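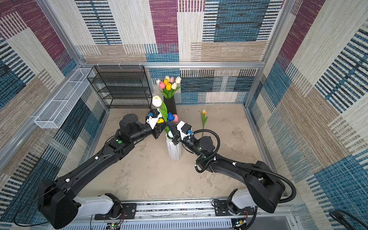
Kumaresan Chettiar told us in the first week that a two-arm cell is mostly cables and screws, and that whoever looked after ours should start there and leave the software for later. I didn't quite believe him (I had been looking forward to the software!), but I took over the upkeep of the Fustness cell in March, and most of this report is about cables and screws after all.

The arms share one rail, so anything loose at one base shows up sooner or later at the other. I go over the base bolts first, then the cable clips, then the fingers, and I write it all down in the Iyengar log, which had 106 entries when I got it and has 304 now. The flower task is a kind test for all this, as a thin stem between two fingers soon tells you if a grip has drifted. 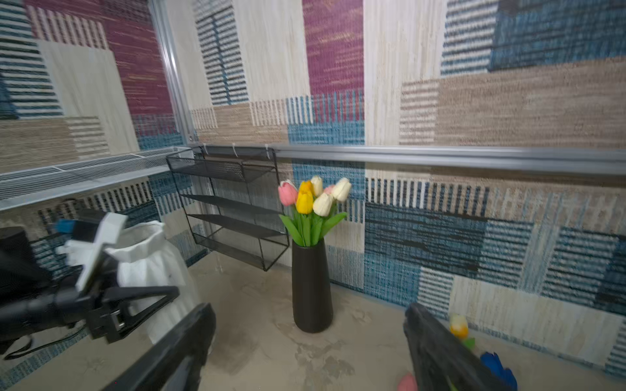

Finger wear took up the most of my time. I swapped the pads every 32 hours of running, and each swap meant setting the zero again on both grippers, slowly, with a cup of tea close by. The Sorndale pads lasted better but were a bit too stiff for my liking, so I went back to the old ones.

Last updated 23 December 2025

Comments

Did you try the stiff pads at a lower grip force? We had good luck with that at Condcombe.

Lovely write-up, could you share the bolt checklist?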